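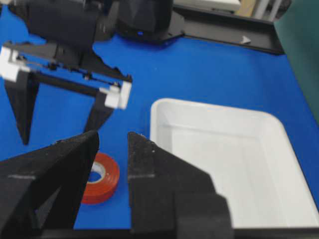
Right wrist view, tape pick

Workshop notebook > Two-arm bench > Gripper notes
24/09/2020
Petrică Bucur

Started the evening on the tape pick with the right arm. Red roll flat on the blue table, fingers open, white bin to the right as the drop target. Bin was empty when this was taken. Left arm is in view at upper left and is the thing I want to talk about below.

Setup was the same as last time except for the finger opening, which I widened. With the old value one finger kept landing on top of the roll. The script is still the Navley one with my edits. I have not merged them. If you pull a fresh copy you will lose the new opening value and the slower approach.

Tape pick, right arm only

Ran 21 tries with the roll put down by hand in a different spot each time. 16 ended with the roll in the bin. The other five:

- three where the roll slid away from the first finger that touched it and the second finger closed on nothing
- one where it picked fine and let go too early, over the rim
- one I stopped by hand, wrong start position, my mistake

The slides are the real problem. The fingers do not arrive at the roll at the same time unless the roll is well centered between them, and the table is slick enough that the roll just goes. Closing slower helped a bit. I went from 200 down to 194 on the close position so it squeezes a little harder at the end, and that did nothing for the slides, as expected, but it did stop the roll from turning in the grip on the way up. Keep 194 for the tape. Do not use it for the foam parts.

Also, the finger faces are dusty. You can see the specks on the left one in the wrist view. I wiped both with a damp rag after try nine and let them dry. Could not tell any difference in the results, but I would still wipe them before a session. The dust probably comes from whoever is sanding at the next bench.

Left arm in the way

The left gripper hangs over the table with its fingers pointing down, and in the wrist view it takes up a good part of the upper left corner. It is a bit blurred, so it was moving. I had it on the slow return to its park pose while the right arm was already lining up. This is bad for two reasons. The detector sometimes puts a box around the left fingers, and if the roll is far enough left the two arms want the same bit of table.

Changed the order so the left arm has to finish parking before the right arm starts its approach. Costs a few seconds per cycle. Fine for now.

The park pose itself is too low. I raised it in the Wilico config and saved it as park_high. The old one is still there as park. Please leave both until Osine has gone through his jobs and checked which one they call.

Cable check

Went over the screws and the wrist camera plug on the right side before packing up. Plug was a quarter turn loose again. Tightened it. It needs a clip or a dab of something, Lungu bench has clips in the second drawer.

To do

- try a strip of rubber on the inside of both right fingers
- rerun the tape pick with park_high, same number of tries
- put a mat under the roll for a few tries and see if the slides stop
- merge my edits or at least put them in a branch
- order spare finger screws, we are down to the bag with the mixed lengths

Arms parked, power off at the wall.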